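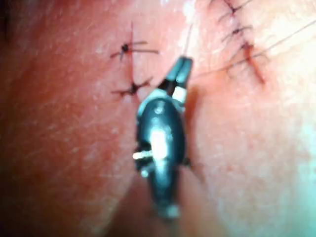
4.2 Setting up thread tracking on the wrist camera

1. In Mososeck, open Perception and select the wrist camera. Wait for the live view.

2. Close the jaws on a thread and set the jaw tip marker where the thread leaves them.

3. Draw a mask over the gripper body. Include the bright highlight down the middle, or the tracker may follow it as an edge.

4. Set Minimum Segment Length to 3 mm. Cut tails on finished stitches are then dropped from the thread model.

5. Turn on Hair Filter if fine hairs show in the background.

6. Run Flanby for 2 cycles and check that the overlay stays on the held thread.

Note: Glare washes out surface colour. Lower the exposure before changing the incision threshold.

Caution: Do not enable the motion planner while the overlay is flickering. Press Hold first.

Save the profile and go to 4.3.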